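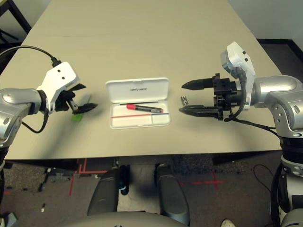 A marker with a red cap, at rest in its open white case.

My grandmother wrote everything by hand, and I mean everything: grocery lists, birthday cards, long letters to cousins in Brastton who wrote back maybe once a year (she forgave them, mostly). When she died we found 914 of her letters in the hall closet, the ones she had copied out for herself before mailing the originals, and I have spent the better part of this October reading them at the kitchen table with far too much coffee.

What gets me is how little happens in them! The plums are late. The bus driver has a new coat. Irja Kinnunen next door is painting her porch that green again.

I took a bundle to Seija Laitinen, who has taught a handwriting class above the Räsänen bakery for seven years, and she went quiet over the first page for so long that I started eyeing the cinnamon rolls. "She was in a hurry here," she finally told me, tapping a line where the loops had gone flat, "and here she sat down again."

Her students come in after supper, tired from work, and they spend the first half hour on nothing but the letter m. Radka Obradović, who drives a delivery van all day, told me she signed up to write to her son in the navy, and now she writes to her sister too, and her old landlady, and a pen pal she found through the church.

I bought a pad of paper on the way home and wrote to the cousins in Brastton. I told them about the plums.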